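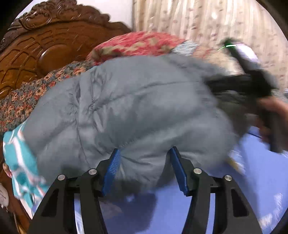 Figure 1. Handling a grey padded textile on a bed with two hand-held grippers.

Working Rules for Recording with Hand-held Grippers in the Home
Project report by Oi-ling Lam and Haziq Saragih
Supervisor: Līga Strazds
Submitted 9/15/25

1. Why we wrote rules at all

When we joined the Caria project we expected to spend our time on software, and we were a bit surprised (and, in the end, rather pleased) to be handed the rule book instead. The old one had grown to 23 rules, several of which said the same thing in different words, and one of which still referred to a store cupboard in Ketport that was given up last December. Our task was to bring it down to something a person could read over a cup of tea and still remember by the time they reached the bedroom.

2. What we kept

We ended with 10 rules. The ones that gave us the most to talk about were these:

Rule 2. The householder agrees in writing to each room, and may change their mind at any point.
Rule 4. Fingertip pads are wiped before they touch anyone's bedding or clothes.
Rule 5. Large soft items are moved slowly, and both grippers are opened fully before letting go.
Rule 8. A spoiled attempt is marked as spoiled and kept - it is never quietly deleted.

Rule 5 caused a good deal of friendly argument. Kęstutis Paulauskas felt that "slowly" was too loose to be checked, and he was right, but every speed limit we tried made people stare at the clock and forget the cloth. We have left the word in for now and would like next year's group to try again.

3. Checking the rules

Solange Guimarães kindly read 500 session notes against our draft and found eight where two rules pulled in different directions. Most concerned Rule 8 and a householder's wish to have something removed. We now say plainly that the householder's wish comes first, and the log records only that an attempt was withdrawn.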